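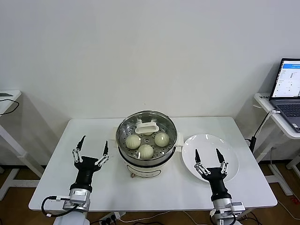
Week 4 handout: Steaming buns (Koyama, Wednesday group)

Recipes tell you to rest shaped dough for 30 minutes. I doubt it. A clock knows nothing about your kitchen. Poke the dough and watch how fast it comes back.

Same goes for "never lift the lid." Hatsue Oshima swears one peek ruins a batch. Has anyone tested this? Try 2 batches and bring notes.
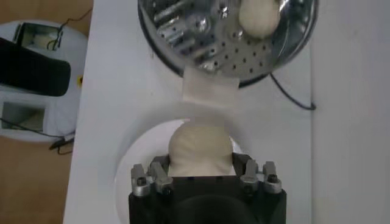 Parchment I will defend, though the Shibata sheet wants it oiled too, and I can't see what that adds. Cut squares a bit wider than the bun. Leave room between buns.

Reading: Plancombe, dough chapter. Skip the part on "lucky" pleats.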